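Growing Salad Greens on a Windowsill: My Fall Project Report
October 28, 2019
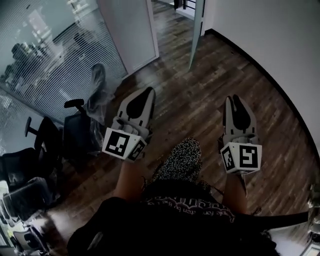 Can you grow enough lettuce for a salad in a dorm window?
Enough for a side salad, sure, as long as you're patient and you pick the right window. A big dinner bowl is another story, and I'll get to that!

I picked this project because I grew up with a yard and then moved into the Venside dorm, where the closest thing to a garden is the strip of grass by the bike racks. Our assignment for Intro to Horticulture was to grow something edible in a space smaller than a desk and keep a log. I went with leaf lettuce (a loose green kind and a speckled red one) plus a row of arugula, mainly because I eat a lot of arugula and it costs too much at the store.

What I set up

I used 6 planters, the long skinny plastic kind with a drip tray. Three went on the south windowsill in my room and three went in the north window of the study lounge, with permission from the front desk. The potting mix was a plain peat and perlite blend from Vornport Garden Supply. I'd wanted to try mixing in compost too, but my roommate has a nose like a bloodhound and we agreed that compost could wait for a different year.

I sowed 20 seeds per planter, barely covered. Lettuce seed needs some light to sprout well, and I knew that from the reading, and I still buried my first planter way too deep. I started that one over and lost 3 days on it. The log has the redo marked in green pen.

Watering was from the bottom. I poured water in the tray, let it sit for 20 minutes, then dumped whatever was left. I did it whenever the top of the mix felt dry to my finger, so there's no neat schedule to report. My instructor circled that in my first draft and wrote "be specific," so, okay: the south planters wanted water every other day by the end, and the north ones could go much longer.

What came up

Arugula was first, which I expected, and it was so fast that I took it as a sign I was a genius. Then the lettuce just sat there. I checked it before class and after class and before bed, and one morning there were little green loops all over the place. I may have yelled.

Out of the 20 seeds in my best planter (green lettuce, south window), 13 made it to a size worth picking. The worst was the red lettuce in the lounge, where only 6 did. Those seedlings were leggy from the start, all neck and no leaf, leaning hard at the glass. I turned the planters every morning, and that fixed the lean but didn't do a thing for the height. They needed more light and I didn't have any to give them.

The red lettuce also never got very red in the lounge. It stayed a sort of muddy green with freckles. The same seed packet in my room colored up nicely on the outer leaves, so I'm pinning that on the light as well, though the lounge is also warmer at night and I didn't have a second thermometer to compare.

The gnats

I have to talk about the gnats. Fungus gnats showed up in my room partway through and I'm pretty sure I brought it on myself by leaving water in the trays over a long weekend at home. I let the mix dry out more between waterings and put up yellow sticky cards, and the numbers dropped. A few hung around to the end, mostly near my coffee.

Harvest

I cut the outer leaves only and let the middles keep growing. This works really well with the green lettuce and I got 3 cuttings from it. The arugula gave me one good cutting, then went spicy enough to make my eyes water (still good on pizza).

What I'd change

I'd skip the north window for lettuce and try something like mint there. I'd thin earlier, too. I hated pulling healthy seedlings, so I put it off, and the crowded ones stayed puny. For January I want to run the same test under a clip-on grow light, with only the red lettuce, and see if the color comes back. I've still got half a packet of seed in a jar in the mini fridge.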